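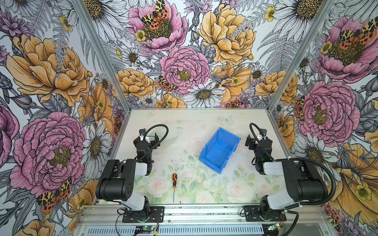

Home > Visits > Workshops > Robots > Older posts

I got to Rostdale a bit after nine with a thermos and no breakfast, which was a mistake, as the tour started in the one building without a kettle. Prisutach has the back half of an old joinery works out there, and one February morning they let a handful of us in to see how they look after their small two-arm cells. I'd been pestering them for ages, so I was pretty chuffed to get the email.

I went in expecting big orange factory arms behind yellow fencing. The cells are more like a deep box on a bench! You could just about hug one. The arms sit on black base plates on an aluminium rail along the front, one at each end, and everything they do happens on the bit of table between them. The inside is lined with flowery wallpaper, peonies and daisies and ferns and big spotted moths, and the work surface has a faded rose print on it. My nan would have moved in.

We spent most of the morning on one cell, the one they were servicing, and I reckon that was the best way to do it. You learn a lot more from watching a machine get its bolts checked than from watching five machines run. Our guide works through the same order every time, and it starts with the base plates. The arms swing around all day and every swing tugs on those plates, so a bolt that was snug last month might not be snug now. If a plate creeps even a little, the arm still thinks it's where it was, and everything it reaches for is off by the same bit. She'd had one cell missing the edge of its bins for two days before somebody put a hex key on the plate and got nearly half a turn out of it. Everyone had been blaming the software (of course they had).

After the plates come the cables, and this was the part where I filled pages. Each arm has a black corrugated cable that comes up off the gripper in a big loop and sweeps back down along the arm. I'd have tied it down flat, because I like things tidy, and I would have wrecked it. The wrist needs that slack when it turns. Too tight and you're yanking on the connector every time, too loose and it droops and catches on something. They move each joint through its travel by hand with the power off and just watch the loop. It looks like nothing is happening and it takes ages. I loved it.

There's a small white clip on the left gripper that came up too. Clips are apparently what goes first, way before motors, and they keep a jar of spares on the windowsill. Somebody asked how many were in the jar and the answer was "fewer than you'd like."

Then the electronics, which I'd been dreading a bit as I'm more of a spanners person. There's a small circuit board down near the bottom of each arm, with short wires running up to it, and the boards sit out where you can get at them. The green light is the first thing they look for after any work. No light, don't go hunting for clever faults, go and push the plugs in. The thin red and black wires by the left base plate got a gentle wiggle each while our guide watched the light. A flicker would mean remaking the connection there and then. We didn't get a flicker, so I can't report on the remaking, sorry.

Cleaning was next. I asked about the specks on the surface around the blue bin, and there's a rule: brush first, then a barely damp cloth, and never an air line. One of the others in our group works at Zakharchenko, where they blow everything down at the end of a shift, and he wasn't having it at all. The argument went on right through the tea break – a very good argument, with biscuits. Her side of it was that in a box this small the air just drives the dust into the joint housings, which have little round holes in the side. His was that a brush misses the corners. I'm on the side of the brush, but I do take the point about corners.

The other rule I wrote down and underlined is tools out before power on. Small screwdriver, orange and black handle, lives in the slot by the door. It's the tool they use most and so it's the one most likely to get left on the table, and an arm will happily shove it wherever it fancies. There's a laminated card with 69 lines on it for the full service and that one's in there twice, once in the middle and once at the end.

Full services come around every 1000 hours of running, with a quick look at the plates and loops in between. They log it all on paper and then type it into Trunudico, the maintenance program, and I got the feeling the paper is what they trust. The pencilled notes in the margins were brilliant, things like "left wrist sounds gritty on cold mornings" and "check this AGAIN."

If you go, wear flat shoes and bring a jumper, because the heating only reaches as far as the office. Parking is around the back, past the timber racks, and the gate sticks so give it a decent shove. They're hoping to open up again once the second bench is built, and I've already put my name down. Eat first!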